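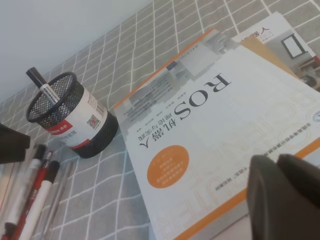

Fung-ping Poon schrieb nach dem Durchsehen der ersten Fassung, die Spalte "verbleib" sei so nicht brauchbar, denn "behalten" und "noch nicht entschieden" stünden dort unter demselben Wert, und wer mit Kunden aufräume, wisse, dass das zwei sehr verschiedene Dinge seien. Das ist seit der jetzigen Fassung getrennt. Wer noch mit der alten Datei arbeitet, sollte sie ersetzen und nicht nachträglich umschreiben, weil sich die Trennung aus der alten Spalte allein nicht wiederherstellen lässt.

Floravitz
Verzeichnis von Sortierentscheidungen beim Aufräumen von Arbeitszimmern

Stand: 28. März 2018

Inhalt

Floravitz ist eine Tabelle mit 1294 Einträgen. Jeder Eintrag steht für eine Entscheidung, die während eines Aufräumtermins über einen Gegenstand oder eine Gruppe gleicher Gegenstände getroffen wurde. Erfasst sind nur Arbeitszimmer und Arbeitsecken in Privathaushalten. Küchen, Kleiderschränke, Keller und Garagen fehlen. Für Kleiderschränke gibt es eine ältere Liste, die anders aufgebaut ist und nicht dazugelegt werden sollte.

Die Einträge stammen aus 12 Haushalten in Morden und den umliegenden Ortschaften. Gedacht ist die Sammlung für Leute, die beruflich Ordnung schaffen und ihre Kategorien, Kistengrößen oder Terminlängen an etwas anderem als dem eigenen Gedächtnis prüfen wollen. Auch für Kurse ist sie schon verwendet worden.

Dateien

eintraege.csv enthält die eigentliche Tabelle, eine Zeile pro Entscheidung.
haushalte.csv enthält die Angaben zu den Haushalten, soweit sie freigegeben sind.
dirkik.txt enthält das Kategorienschema in der verwendeten Reihenfolge.
aenderungen.txt enthält die Änderungen gegenüber der vorigen Fassung.

Alle Dateien sind in UTF-8 gespeichert, das Trennzeichen ist das Semikolon. Beim Öffnen per Doppelklick in einem Tabellenprogramm werden die Umlaute unter Umständen falsch angezeigt. In diesem Fall die Datei über die Importfunktion öffnen und die Zeichenkodierung von Hand wählen.

Spalten in eintraege.csv

nr: laufende Nummer, ohne Lücken.
haushalt: Kürzel des Haushalts, ein Buchstabe. Die Reihenfolge der Buchstaben hat keine Bedeutung.
gruppe: Kategorie nach Dirkik.
bezeichnung: kurze Bezeichnung in den Worten der Person, die notiert hat. Schreibweisen sind nicht vereinheitlicht. "Locher", "Bürolocher" und "Lochgerät" kommen alle vor.
menge: einzeln, wenige oder viele. Genaue Stückzahlen wurden nicht erhoben.
fundort: Schreibtischfläche, Schublade, Regal, Boden, Schrank oder anderer Raum.
verbleib: siehe unten.
neuer_platz: Freitext, nur gefüllt, wenn der Gegenstand im Raum geblieben ist.
dauer: kurz, mittel oder lang. Gemeint ist die Zeit bis zur Entscheidung, ohne das Wegräumen.
anmerkung: Freitext, häufig leer.

Werte in "verbleib"

behalten: bleibt im Haushalt und hat am Ende des Termins einen festen Platz.
offen: bleibt im Haushalt, die Entscheidung wurde vertagt.
weitergeben: verschenkt, gespendet oder verkauft. Was davon zutrifft, steht nicht in der Tabelle.
entsorgen: Altpapier, Restmüll, Wertstoffhof, Aktenvernichtung.
zurück: gehört jemand anderem und soll zurückgegeben werden. Dazu zählen geliehene Bücher ebenso wie Firmeneigentum.

Bei "offen" ist nicht vermerkt, was später daraus wurde. Nachgefragt haben wir in vier Haushalten, die Antworten waren aber so ungenau, dass sie nicht aufgenommen sind.

Das Schema Dirkik

Dirkik teilt den Inhalt eines Arbeitszimmers nach der Häufigkeit des Zugriffs ein und erst danach nach der Art der Sache. Es gibt 4 Hauptgruppen: täglich, gelegentlich, Ablage, fremd. "Fremd" meint hier alles, was mit der Arbeit an diesem Platz nichts zu tun hat, also Spielzeug, Medikamente, Werkzeug, Geschenkpapier. Innerhalb der Hauptgruppen wird nach Schreibzeug, Papier, Technik, Kabeln und Sonstigem unterschieden.

Die Zuordnung hat während des Termins die Person vorgenommen, deren Zimmer es war. Wir haben sie nicht korrigiert. Ein Tacker kann deshalb in einem Haushalt unter "täglich" stehen und in einem anderen unter "gelegentlich". Wer eine sachliche Einteilung braucht, muss die Spalte "bezeichnung" selbst auswerten.

Kabel haben eine eigene Untergruppe bekommen, nachdem sie im Probelauf mit der Technik zusammengefasst waren und dort alles andere überdeckten. Netzteile zählen als Kabel, Steckdosenleisten als Technik. Lose Speicherkarten stehen bei Sonstigem, was im Nachhinein keine gute Wahl war, aber überall gleich gehandhabt wurde.

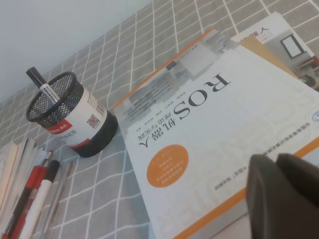
Die Untergruppe Papier ist die umfangreichste und zugleich die uneinheitlichste. Ein Stapel gilt als ein Eintrag, wenn er als Ganzes entschieden wurde. Wurde er durchgesehen und aufgeteilt, gibt es für jeden Teil einen eigenen Eintrag, und in der Anmerkung steht "aus Stapel". Gebundene Unterlagen wie Ordner und Hefter sind immer einzeln erfasst. Bücher zählen nicht als Papier, sie stehen unter Sonstigem.

Erhebung

Notiert wurde während des Aufräumens auf Papierbögen. Eine Person hat mit den Bewohnern sortiert, eine zweite hat mitgeschrieben. Begonnen haben die Termine im November, damals noch mit einem Bogen, auf dem die Spalte "dauer" fehlte. Bei den Einträgen aus diesen ersten Terminen ist sie leer geblieben.

Der Ablauf war in allen Haushalten gleich. Zuerst wurde die Schreibtischfläche geräumt, dann die Schubladen, dann Regale und Schränke, zuletzt der Boden. Diese Reihenfolge schlägt sich in den Daten nieder. Entscheidungen über Dinge am Boden fielen gegen Ende des Termins, wenn alle müde waren, und "offen" kommt dort auffallend oft vor. Ob das am Fundort liegt oder an der Uhrzeit, lässt sich mit dieser Tabelle nicht sagen.

Die Bögen wurden mit dem Programm Tiêu abgetippt. Tiêu ist eine einfache Eingabemaske, die nur zulässige Werte annimmt und doppelte Nummern zurückweist. Rund 1000 Zeilen sind ein zweites Mal von einer anderen Person eingegeben und verglichen worden. Abweichungen gab es vor allem bei "fundort", und zwar dort, wo auf dem Bogen nur "Rollcontainer" stand. Diese Fälle sind jetzt einheitlich als Schublade geführt. Die übrigen Zeilen sind einfach eingegeben und nur auf fehlende Werte geprüft.

Bekannte Mängel

Der Haushalt mit dem Kürzel F ist überrepräsentiert. Das Zimmer war groß, der Termin lang, und es wurde kleinteiliger notiert als anderswo. Bei Auswertungen nach Häufigkeit empfiehlt es sich, einmal mit und einmal ohne F zu rechnen.

Die Angabe "dauer" ist eine Schätzung der mitschreibenden Person. Eine Uhr wurde nicht benutzt. Zwischen "kurz" und "mittel" haben die Schreibenden unterschiedliche Grenzen gezogen, "lang" ist zuverlässiger.

Alle Haushalte haben sich selbst für einen Termin gemeldet. Es sind also Leute, die aufräumen wollten. Über Haushalte, in denen jemand anderes das Aufräumen veranlasst hat, sagt die Sammlung nichts, und für Wohnungsauflösungen taugt sie überhaupt nicht.

Gegenstände, die schon vor dem Termin weggeworfen wurden, fehlen. Mehrere Bewohner haben erwähnt, am Vorabend bereits vorsortiert zu haben.

In der Spalte "neuer_platz" stehen Angaben wie "links oben" oder "bei den anderen". Sie waren für die Beteiligten gedacht und sind ohne Kenntnis des Zimmers oft nicht zu verstehen. Wir haben sie trotzdem stehen lassen.

Datenschutz

Namen, Adressen und Berufe sind nicht enthalten. Bezeichnungen, aus denen sich eine Person oder ein Arbeitgeber erschließen ließ, wurden durch allgemeine Wörter ersetzt, etwa "Firmenunterlagen" oder "Urkunde". Medizinische Unterlagen stehen durchgehend als "Papier, privat" in der Tabelle. Alle Haushalte haben der Weitergabe schriftlich zugestimmt und konnten einzelne Zeilen streichen lassen. Gestrichene Zeilen wurden vor der Nummerierung entfernt.

Verwendung

Die Tabelle darf für eigene Arbeit, Unterricht und Veröffentlichungen benutzt und verändert werden. Bei Veröffentlichungen bitte den Namen Floravitz und den Stand angeben. Wer Kategorien umbenennt oder zusammenlegt, sollte das dazuschreiben, sonst landen die Rückfragen bei uns.

Nicht vorgesehen ist die Verwendung als Preisgrundlage. Aus der Zahl der Einträge pro Haushalt folgt keine Terminlänge, schon weil das Mitschreiben selbst Zeit gekostet hat.

Änderungen gegenüber der vorigen Fassung

Wert "offen" in der Spalte "verbleib" eingeführt, anhand der Papierbögen nachgetragen.
"Rollcontainer" vereinheitlicht.
Zwei Haushalte mit vertauschten Kürzeln berichtigt.
Leere Zeilen am Ende von haushalte.csv entfernt.

Korrekturen bitte mit der laufenden Nummer des Eintrags einsenden. Die Papierbögen liegen noch vor, strittige Zeilen können wir dort nachsehen.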